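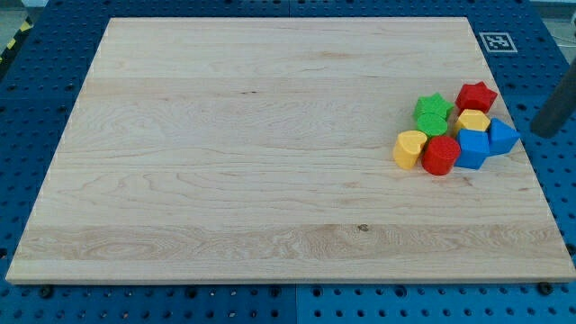 Section 4: Comparing two grippers on the block test

By now you should have the arm bolted down and the Zemano controller talking to it. If not, go back to section 3 (I'll wait!). I run this test every time I swap a gripper, and it takes me most of an afternoon, so put the kettle on first.

1. Lay the wooden board flat on the pegboard table. Mine is pale maple-coloured and I'm very fond of it, but any smooth board will do.

2. Check that the camera can read the square marker on the pegboard. If Tendik shows the marker outline flickering, flatten the paper and try again.

3. Bunch the shape-sorter blocks together on the board. Let some of them touch, because a gripper that copes nicely with one lonely cube can get in a right muddle with neighbours.

4. Fit the Hudberg gripper and set the closing force to 448 in the Tendik settings page. Leave the speed at 600 for now, however tempting it is to nudge it up.

5. Run the pick routine until it stops by itself, then save the log.

6. Power down, fit the Bright gripper and go back to step 3. Same blocks, same settings!

Caution: keep your hands off the table while the arm is powered, even when it looks parked. Mine once sat still for ages and then set off for home while I was reaching for a block.

Note: stars and hearts are the awkward ones. I turn the wrist a little before closing on a star, and you'll find that setting under Approach. Cylinders like to roll if they end up on their side, so stand them up again before each run.

Note: I've logged some 3,067 picks this way since August, and I still forget to rename the file between grippers. Rename it before you press Start.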